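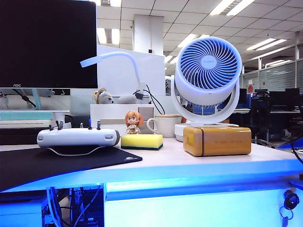
Slide 1. White desk, mouse pad, controller, sponge, small orange-haired figurine.

Okay, hi everybody. Say name, say where I work (Dalleteck, support docs, going on 9 years), say thanks to Maysoun Abu Hammour for the invite and for answering all my emails about the projector.

Talk is called "Where Did I Put That: Naming and Filing for People Who Hate Filing." If you came for the typography session, it's across the hall, go now, no hard feelings.

Ask for hands. Who has a file on their computer with the word "final" in the name? Keep them up. Who has one with "final" in it twice? Wait for the laugh. I have one called final_FINAL_use_this and it is the wrong one. I sent it to a client in June.

Slide 2. The Twal folder

This is my confession slide. When we took over the help pages for Twal we inherited one shared folder with 400 documents in it. One folder, no subfolders. The names were things like "notes new" and "Copy of Copy of install." Yasir Bhutto and I split the list down the middle and opened every single one. Took us most of two weeks and a lot of bad coffee.

Tell the story about the install guide. Short version: we found three of them, all different, and the one customers were getting was the oldest. It still told people to call a phone number that rang at a dentist's office. The dentist was very nice about it.

(If running long, skip the dentist. But I'd rather not skip the dentist.)

Slide 3. What I tried first

Folders inside folders inside folders. I spent a whole weekend making a beautiful tree, seven levels down. I loved it. Yasir used it for one afternoon and then started saving everything to his desktop again. He couldn't remember if a billing question about an install went under billing or install, and to be fair I couldn't either, and I built the thing.

So the tree got chopped. We have two levels now. Product, then kind of document. That's it.

Slide 4. The name does the work

Go slow on this one, people take photos of it.

Our pattern is product, topic, year and month, one plain word for status. So: twal-install-1906-draft. No spaces. No initials. The word "final" is banned, I mean really banned, there's a jar. The status words are draft, review and live. When something is live and you change it, the old one goes to a folder called "old" and you don't think about it again.

Somebody always asks why year first. Because then the list sorts itself and January of next year doesn't land on top of January of this year. Show the two lists side by side if the animation works. It did not work at rehearsal.

Slide 5. Search is great, until

I love search. I use it all day. But search needs you to remember a word that's in there, and at Werkent (the job before this one) half the team wrote "sign in" and half wrote "log on." I looked for a page for twenty minutes that I had written myself -- I'd used the other one that day.

Make a word list. One page. Which word do we use, which ones do we not use. Ours has 20 entries and it started as a sticky note. Mention that Stekuvum, the tool we keep it in, lets you pin it to the top, but a printout taped to the wall is fine too. Ours was on the wall for a year.

Slide 6. Do not clean up the past

This is the one I feel strongly about! If you have 500 old files sitting there, please don't go home and rename them all tonight. You'll do forty, get tired, and now you have two systems. Start with whatever you make tomorrow. Rename an old file only when you have to open it anyway. We did the whole Twal folder in one go since the contract said so, and I wouldn't do it again for free.

Slide 7. Questions

Ones I usually get:

What about photos? -- Different animal. Go by date and place, and don't try to name each one. Find me after and I'll go on about this for as long as you let me.

My boss won't follow it. -- Mine didn't either. I renamed her files for a month and she got used to seeing them that way. Sneaky, I know.

Dashes or underscores? -- Don't care. Pick one. Move on before this becomes a fight, it got loud last time.

Handout is on the chair by the door, please take one, I printed way too many and I am not carrying them back on the train.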